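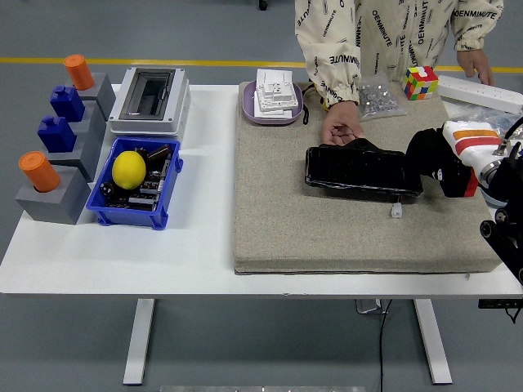
Pre-track tech inspection — sports sedan, supercharged V8
Llewellyn Motor Club, April open lapping
Inspector: Teodor Tomaszewski
Car no. 13

Result codes: OK / FIX (before first session) / WATCH (can run, recheck at lunch)

WHEELS AND TIRES
Lug nuts torqued — OK. All four done with club wrench. Recheck after session one.
Tread depth — OK front. WATCH rear, inside shoulders going. Owner says alignment is booked.
Tire age and sidewalls — OK
Cold pressures — OK, set by owner. Write them on the windshield tape please, not on your hand
Center caps removed — FIX. Left rear still on. Done 8:15.

BRAKES
Pad thickness — OK front, WATCH rear. Enough for the morning.
Rotors — OK. Light heat checking, no cracks to the edge.
Fluid — OK. Flushed with Branelex 680 last month, receipt seen.
Pedal — firm, holds with engine running. OK
Lines and hoses — right front hose close to the liner at full lock. WATCH. Zip tied back for now but wants a proper bracket

ENGINE BAY
Oil level — OK, a hair under full
Oil leaks — FIX. Drip at the filter housing. Snugged up, wiped, ran it 10:20 to 10:35, dry. Changed to WATCH.
Coolant — OK. Water plus wetter only, no glycol. Overflow bottle secure.
Blower belt — OK, new Drukel belt. Old one in the trunk, take it out (see Interior)
Battery hold-down — FIX. Could move it by hand. Missing nut, owner found one in his toolbox. Rechecked, solid.
Throttle return — OK

SUSPENSION AND STEERING
Wheel bearings — OK, no play
Ball joints, tie rods — OK
Rear dampers — Nollness adjustables, left one sweating a little. WATCH. Not a fail unless it gets on the tire.
Steering free play — OK

INTERIOR
Belts — stock three-point, OK for novice and intermediate groups only.
Seat mounting — OK
Loose items — FIX. Floor mats, phone mount, sunglasses, the old belt, 800 pens. Everything out. Glovebox too!
Extinguisher — not required, none fitted

BODY
Tow hook — in the trunk kit. FIX, screw it in before you line up. Done.
Numbers both sides — OK, the 13 on the passenger door is peeling, more tape
Brake lights — OK all three
Fuel cap and gas smell — OK

DRIVER
Helmet — OK, sticker current
Long sleeves, closed shoes — OK
Waiver signed — yes

COMMENTS
Heavy car. Goes through rear pads quicker then you'd think with the stability control working them, so come in early if the pedal gets long. Two cooldown laps, not one, and no parking brake in the paddock afterward.

Noise limit is 100 at the start line booth. Stock exhaust should be fine but watch the board.

Owner asked about turning stability fully off — talk to your instructor, not a tech item.

PASSED with WATCH items. Back to me at lunch for rear pads, hose, filter housing, left damper. Bring this sheet.

T. Tomaszewski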